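# Poking around the Jutent packing open house

I drove up to Plillmont for this one on a gray March morning, mostly for the free coffee, and ended up staying until they were stacking the chairs!
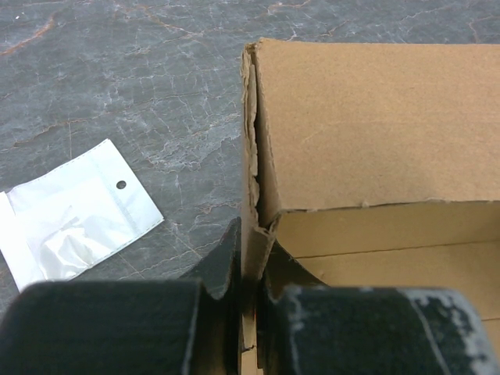
*A small hang-hole bag and an open carton on one of the counters. I wanted to take that stone-look top home with me.*

Jutent packs small goods for other companies, the kind of stuff that hangs on pegs by a checkout. Their building used to be a kitchen showroom (you can tell, the lighting is way too nice for a warehouse) and they kept a bunch of the old display counters as packing stations. So you've got people folding cartons on dark gray slate-looking tops with white crackle lines and rusty orange veins all through them. I asked if they worried about scratches and got a shrug.

The tour ran in groups of 8, and ours started with bags. I had never given two seconds of thought to the white strip at the top of a little plastic bag, but it has to hold up the whole thing on a store peg, and they had a wall of samples with the hole punched in different spots. Too close to the edge and it rips. We all got to tug on a few and ruin them, which was the best part of the morning for at least one kid in our group.

Then boxes. They go through more than 400 cartons on a normal shift, nearly all plain brown corrugated, and the Skimby line (that's their craft kit customer) gets its own size. I tried folding one and got the flaps in the wrong order twice. The woman at the next station did hers without looking down, while telling me where to get lunch.

The lunch tip was Jin, a noodle place across the parking lot, and it was great. Get the dumplings.

A few notes if you go next time: the side lot fills up early, so park on the street. Wear closed shoes or they'll make you watch from behind the tape. The seconds table by the exit is cash only, and I got a bundle of 200 flat mailers there that I'm now trying to find a closet for.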